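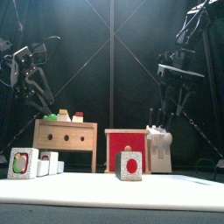 ## 4.2 Pressure without blitzing

**Figure 3.** Two robot arms over a white tabletop.

We charted 2,000 pass plays from the Hadlow and Grulley leagues and marked each one by the number of rushers. Hadlow teams sent extra rushers on 35 percent of third downs, Grulley teams on 33 percent. Sack rates were nearly the same. Interior pressure shortened the time to throw more than edge pressure did in both leagues. Screens were left out.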